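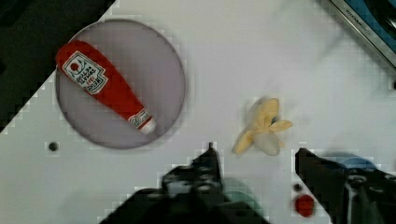
Photo: Nafula Kashindye

So the gripper dropped out again. Run 229, ketchup on the plate, going for the banana, and the left finger just stops answering. The right one keeps closing. No error, no beep, arm carries on like its holding something.

Hit the stop at 20 past four. Second time in November.

Pádraig says cable. I said cable last time and we swapped it, so now I think it's the Maltico board getting hot. Logs show 22 missed replies in a row before I got to the button. Should have tripped at three!! The limit was set to 1308, which is my typo from when I moved teh config over. Meant 3.

Fixed that. Finger still drops out though. Hands off the table while it's powered, please, until I've had the cover off.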